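Welcome, and thank you for stopping by! This is the home of the Robles Recipe Cards, a small text collection of home recipes typed up from handwritten cards, along with the notes people scribbled in the margins. If you only want the files, skip down to "What's in the folder." If you have a cup of coffee going, read on, I have a lot to say.

Last updated August 4, 2019.

# Robles Recipe Cards

## Where the cards came from

My grandmother kept her recipes in two tin boxes, and when she moved in with my mother the boxes came to me, mostly because I was the one who kept asking how she made her green rice. I started typing the cards up in the evenings so my cousins could each have a copy. Then a neighbor on Dendeck Street heard about it and lent me her own box, and her sister-in-law did the same, and by May I had a kitchen drawer full of other people's handwriting.

There are 665 cards in the collection as it stands. Of those, 339 are from my own family and the rest came from friends, neighbors and the Benuro supper club, who were very generous (and very opinionated about each other's pie crust).

Everybody who lent me cards has said yes to having them shared. Where a family asked me to leave a name out, I did, and the `source` field just says `private`.

## What's in the folder

- `cards.csv` has one row per card
- `notes.csv` has the margin notes, one row per note, joined on `card_id`
- `units.md` is my running list of odd measurements and what I think they mean
- `CHANGES.md` is what it sounds like

The main columns in `cards.csv` are:

| Column | What it holds |
|---|---|
| `card_id` | A short code, like `rob-012` |
| `title` | The name as written, misspellings and all |
| `course` | My own guess: soup, main, side, bread, sweet, drink, preserve |
| `ingredients` | One long string, items separated by semicolons |
| `method` | The instructions as written |
| `year` | Only filled in if the card is dated |
| `source` | Family or club, or `private` |

## How I typed them

I tried hard to leave the words alone. If a card says "bake till done," the file says "bake till done," even though I have ruined more than one cake that way. Abbreviations are kept too, so you will see `T`, `tbs`, `tbsp` and `Tb.` all meaning tablespoon, sometimes on the same card. The one thing I did change is line breaks, which were different on nearly every card and made the spreadsheet a misery to scroll through.

Words I couldn't read are marked `[?]`. Words I could half read are typed as my best guess with the mark after them, like `marjoram[?]`. Please do write to me if you have a better guess! One card from the supper club has a stain right over the oven temperature, and I would dearly love to know what it was.

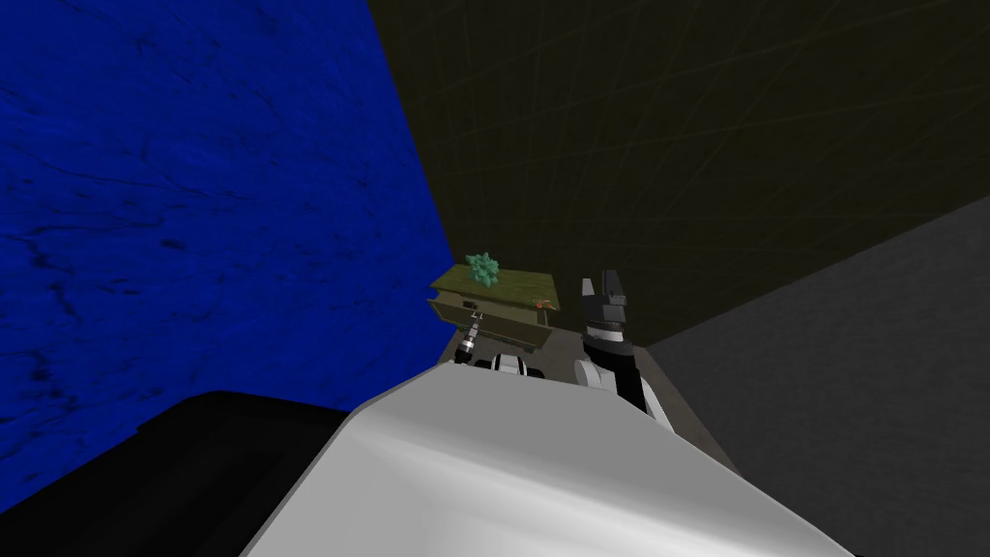 Margin notes get their own file because they turned out to be my favorite part of the whole business. People write the nicest things next to a recipe. "Made for Dad's birthday, too salty." "Double this." "Do not give to Carol until she asks." I kept every one of them, including the arithmetic, since somebody working out how to stretch a pot roast for company is a little piece of history too. If a note was clearly added by a second person, the `hand` column says `2`, and in a few lucky cases there is a `3`.

## Things to watch out for

**Canning and preserving.** Please don't follow the old preserving cards as written. Several of them skip steps that are considered necessary today, and I have typed them up as a record of what people did. Look up a current, tested method before you put anything in a jar.

**Oven settings.** "Moderate," "quick" and "slow" are left just like that. My own reading of them is in `units.md`, but I bake in one fairly cranky oven, so treat it as one cook's opinion.

**Can sizes.** A good many casseroles call for "a can" of something with no size given. I haven't filled these in.

**Duplicates.** The same banana bread shows up over and over with tiny differences. I left them all in, and you can find them by sorting on `title`.

**What's missing.** The collection leans heavily toward sweets. People write down cakes and keep their beans and rice in their heads, so please don't take these cards as a picture of what anyone ate on a weeknight.

## Using the cards

Cook from them, print them, put them in your own family book. If you use a good chunk of the collection in something public, I'd be grateful for a line saying it came from the Robles Recipe Cards. Please don't sell the files as they are; that was the one thing a few of the families felt strongly about.

## Sending corrections or new cards

Typed corrections are easiest. Give me the `card_id`, what it says now and what it ought to say. For new cards, send a clear scan of both sides (there is very often something on the back) and let me know what name, if any, you'd like in `source`. I'm slow in the fall when the apples come in, but I do answer everything.

## Thanks

To my mother, who read the hardest cards aloud over the phone. To the Benuro supper club for the loan of their box and for the lemon bars. And to everyone who wrote "good!" in a margin without saying what was good about it.

Benito Sarmiento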